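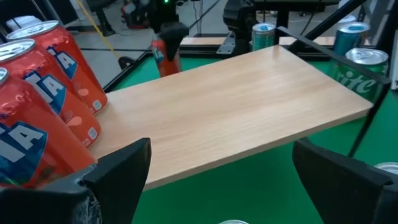
4.2 Finger and controller comparison

We tested two sets of parallel fingers and two controllers, which gives four combinations, one of which we would have preferred to leave out. The Flokia fingers are the stock set that came with the gripper. The Skarberg fingers are longer, close at a steeper angle, and carry a textured pad. Each set was run under the position controller supplied by the vendor and under the Lozano compliance controller, version-locked in July after an update changed the default stiffness and cost us a morning and several cans.

The task was the same in every case. The arm had to locate a beverage can, close on it, lift it clear of the surface, carry it to a marked spot, and set it upright. Cans began either standing or on their sides. A trial counted as a success only if the can was still standing when the fingers had opened and withdrawn. Cans that stood up and then thought better of it were scored as failures, and so were the ones that reached the right spot by rolling there.

We ran 78 trials per combination. Start poses were drawn from a fixed list so that each combination faced the same layouts in the same order. Full cans were used throughout. Empty ones are easier to lift and much easier to crush, and pilot runs with them told us more about aluminum than about grippers.

The best result came from the Skarberg fingers under the Lozano controller, with 70 successes. The Flokia fingers under the same controller did almost as well on standing cans and clearly worse on cans lying down. Under the position controller, both sets of fingers lost ground, and the Skarberg set lost more of it. This was the reverse of what we had predicted in our planning notes, which have been kept for reasons of humility.

The explanation seems to lie in what happens at first contact. When a can is on its side, one finger nearly always touches before the other. With the position controller the first finger keeps going, and the can, being round, leaves. The longer fingers reach the can earlier in the closing motion and so push it farther before the second finger arrives. The compliance controller lets the first finger wait. With that change in place, the extra length turns into an advantage, as the pads can reach past the widest part of the can and hold it from slightly below.

Pad wear was a nuisance we had underestimated. The textured surface picks up scuffs quickly, mostly from the rims of the lids, and a worn pad slips on a printed can body sooner than a fresh one does. We replaced pads between combinations and never within one. The last trials of each block were therefore run on the worst pads, equally unfair to all four combinations.

4.3 Camera placement

Perception was the same for every combination: a Nasudum camera at the wrist for the approach and the grasp, and a second camera in a fixed position beside the table for choosing which can to go after. The division of labor worked well on the flat surface. On the raised shelf it worked less well, and Figure 6 gives some idea of the trouble. From the fixed position, the cans on the shelf run up out of view, and the arm is left to infer the rest of each can from the part that remains. The detector handled this with great confidence and mixed results. In particular, it tended to place the lid too low, and the gripper would then close neatly around a can that was shorter than the real one.

We considered moving the camera back. Doing so brought in more of the room, including other arms, a good deal of ceiling, and whoever was at the far desk, and it raised the rate of false detections on the tabletop. In the end we left the camera where it was and changed the procedure. The fixed view now picks only the horizontal position of the target, and the height is taken from the wrist view once the arm is close.

Figure 6. Fixed-camera view over the tabletop, with cans standing on the raised shelf and the lab behind.

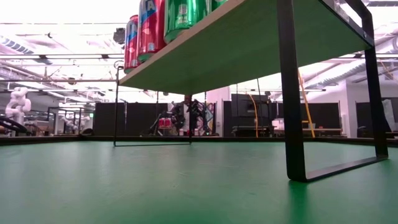
One reader of an earlier draft objected that this amounts to giving up on the fixed camera, and asked why we did not simply mount a second wrist camera and be done with it. The objection is fair. A fixed view still earns its place in two ways. It sees the table while the arm is somewhere else, so the next target can be chosen before the current one has been put down. It also sees cans that the fingers themselves hide from the wrist camera, a list that grows with finger length and is worst for the very set we recommend.

The same reader suspected that the controller result was a perception result wearing a hat. We checked this by replaying the logged target poses and comparing the error at the start of each closing motion. The errors were alike across the four combinations, for standing and fallen cans both. Bad poses made for bad grasps everywhere, with no combination getting more than its share of them. The gap between the controllers remained when we dropped every trial in which the pose was visibly off.

One difference did survive. On the shelf, the Flokia fingers failed more gently. Their shorter reach meant that a badly judged approach usually ended in thin air, after which the arm could back off and try again. The Skarberg fingers, given the same bad estimate, tended to arrive. A can nudged at the back of the shelf stays on the shelf, and a can nudged at the front becomes a floor experiment, for which we had no protocol. We added a minimum clearance to the approach path for the longer fingers, and all shelf trials reported here were run with it in place. The clearance slows the approach slightly. We did not tune it further, having by then run low on both pads and soda.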